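Blog > Workshop > Teaching the arms

Teaching two robots to tidy up after me

8/18/24

I've now spent more hours showing a pair of robot arms how to put away headphones than I have spent, over my whole life, putting away headphones. My desk at home is still a nest of cables. Make of that what you will.

For anyone new, the job goes like this. I sit at one end of a bench with a pair of leader arms, small floppy things I hold by the handles, and whatever I do with them the two big arms in the cell copy. I pick up, they pick up. I drop, they drop, but from higher and with more noise. Every run gets recorded, and when there are enough of them we feed the pile to a training script called Gurnirix and hope it finds something in there worth imitating.

The trouble with being imitated is finding out what you're like. The first batch we trained on, back in February, gave us a policy that reached for the object, stopped dead, wobbled slightly and then carried on. I was all set to blame the gearboxes. Then I watched my own recordings and there it was in run after run: reach, stop, wobble, carry on. That was me checking whether the left gripper was lined up. The robot had no idea why one would do this but had concluded it was terribly important.

So I've been working on my manners. I try to decide what I'm going to do before I touch the handles. I try not to sneeze. If I fumble a grasp I recover and keep going, as long as the recovery looks like something I'd want repeated, and if it doesn't I hit the pedal and bin the run. I've binned plenty. The tally on the Nullero drive stands at 614 keepers for this task, and I won't be telling you the other number.

Headphones are a rotten object, by the way. We did blocks first (everyone does blocks first) and blocks have the decency to stay the shape they were when you let go. A headband flexes. The ear cups swivel at the moment you've committed to a grip. And the cable has its own plans. You lift the thing nicely with both grippers, feeling quite the surgeon, and the cable comes along behind and hooks whatever's nearest.

My current approach is to bring both arms in low, one from each side, and settle the second gripper only after the first has something solid to hold. Doing it at the same time looks more impressive and fails more often. I also start with the pair that's further back, so I'm not reaching over it later with a load on. 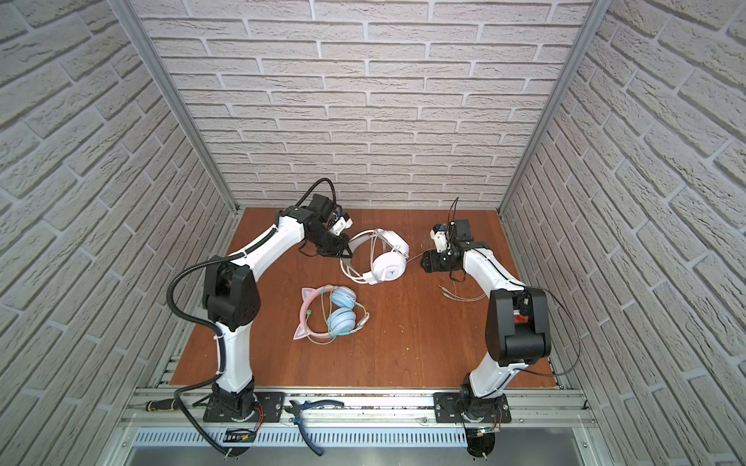 Fothergill, reading a draft of this over lunch, wanted to know why I don't just write the motion down as a list of positions and be done with it, which is what the old packing line at Puvivico did for years without anyone having to hold its hand. It's a fair question and I gave it a poor answer at the time, mostly because of the sandwich.

The better answer is that a list of positions is wonderful if the headphones are always in the same spot, facing the same way, with the cable coiled the same. A packing line can arrange for that. On our table I toss things down differently every time, on purpose, and I'd need a fresh list for each toss. With demonstrations I'm only asking the arms to get the gist. Whether they do get it is another matter, but at least I can show them the cat-ear headset as well as the plain white pair and let them work out what the two have in common. The ears are a menace to the gripper, for the record. They look like ideal handles and they aren't where the weight is.

Fothergill's other point, made on the way to the sink, was that a list of positions never gets tired. I can't argue with that one. By the end of a long session my hands start taking shortcuts, and I can pick the late runs from the early ones just from the shape of the approach. I used to push through to round numbers. Now I stop after 84 in a day, or sooner if I catch myself muttering at the follower arms as though they'd thought of it themselves.

A few things I've changed lately, in case you're doing something similar. The leader handles have a strip of hockey tape on them, which did more for my grip than the fancy rubber ones did. I look at the camera view while I'm driving and keep my eyes off the real table, seeing as the camera view is all the policy will ever get. That was miserable for eight sessions and then it was fine. I also vary which arm goes first, having discovered I'm so right-handed that the left one was being trained as a paperweight.

Next up is the cable on its own: gather, fold, set down. I tried it by remote for an afternoon and managed it twice. I might go back to blocks for a bit.

1,727 views
8 comments
14 shares

Related posts
Leader arms on the cheap, part 2
What I got wrong about foot pedals
Blocks, blocks and more blocks
Labelling runs without losing the will to live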